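Speaker notes, Friday session, 25 minutes plus questions
Can it do the laundry yet?
Asabe Olatunji

Start without the title slide. Ask who did a load of laundry this week. Ask who would pay someone to fold it. Wait for hands.

Short answer to the title: parts of it, slowly, with a person nearby. The rest of the talk is which parts.

Washing and drying were automated long ago. Everything on either side of the drum was left to us. Sorting, loading, unloading, folding, putting away. Each of those is a separate problem, and people tend to lump them together when they talk about a laundry robot.

Say something about rigid parts first. On a shop floor, if you pick up a bracket, it has the same shape in the air that it had in the bin. You can plan the whole move before you start. Adebisi, the parts shop I worked with before this, ran a bin-picking cell on that basis and it was a good cell. Don't go into the feeder story unless someone asks.

Cloth has no fixed shape. Pick up a towel by one corner and the other three go wherever they like. The layers slide over each other. A fold can hide the edge you need. Once the gripper is in close, the fabric fills most of what a wrist camera can see, and when things move the view smears.

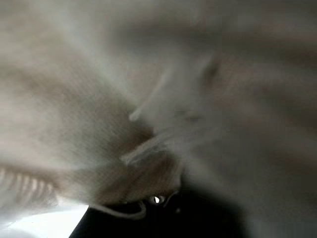
So the machine has to decide what it is holding with poor information. Is this one layer or two? Is it a hem or a crease? A person settles that by rubbing the cloth between finger and thumb, and doesn't notice doing it. Most grippers can't feel that difference well.

Pause here. Drink some water.

Next, our own numbers. The test at Tulel used 200 hand towels and 200 T-shirts, one attempt each, from a heap on a table. Of the towels, 74 percent came out folded well enough to stack. Shirts were a good deal worse and I will not put a figure on the slide, as we changed the scoring partway through. Say that plainly if asked.

Where it failed: mostly at the first grasp. Two layers picked up as one, or a pinch that slipped when the arm lifted. The folding motion itself was fine once the corners were right.

Daltero comparison. Their line feeds flat linen one piece at a time, all the same size, and a person spreads each piece before the machine takes it. It handles 700 pieces in a shift. Point out that the person at the front is doing the step our arm gets wrong.

Cerklow slide: skip if we are past 20 minutes.

What I would tell a buyer now. If your items are flat and all alike, look at a fixed machine first. If they are mixed, keep people on the picking and try the arm on stacking. For a home, wait. The time it takes to clear a stuck sleeve is longer than the time it takes to fold the shirt.

Likely questions: cost, fitted sheets (no), socks (pairing yes, turning right side out no), safety around children.

Leave the contact slide up during questions. Handouts are by the door.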